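4 min read

The laundry and finishing plant at Zurkum processes promotional shirts, towels and table linen for hotels and event firms. Until last year, every piece was picked up, squared and fed to the folder by hand. In July the operator, Siregar, placed the first of its Jistum robot cells on the sorting line.

The cells take hold of cloth near a corner, where two hems meet. Finding that point by eye is easy for a trained worker and hard for a machine, and much of the setup time was spent on it.

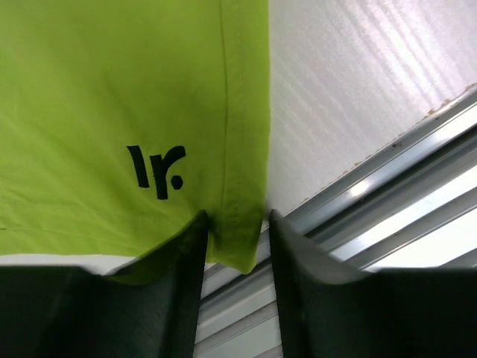 A hemmed corner of green printed fabric between the gripper fingers at the Zurkum plant.

The plant employs 71 people, and 19 of them worked at the feeding stations. Management has stated that no position was removed. Most of the group moved to inspection and repair, after 24 hours of paid training, and four now supervise the cells.

Opinion on the floor is divided. Staff report less strain in the shoulders and wrists. Several also say that the new work is quieter and more solitary – feeding was done in pairs, and conversation was part of the shift. Others would like a wage grade that reflects the added duties. That question remains open and will be taken up in the next round of talks.

Siregar intends to review the results before any cells are ordered for its second site, Brellar.

24 shares | 4 comments

This site uses cookies. By continuing to browse, you accept our cookie policy.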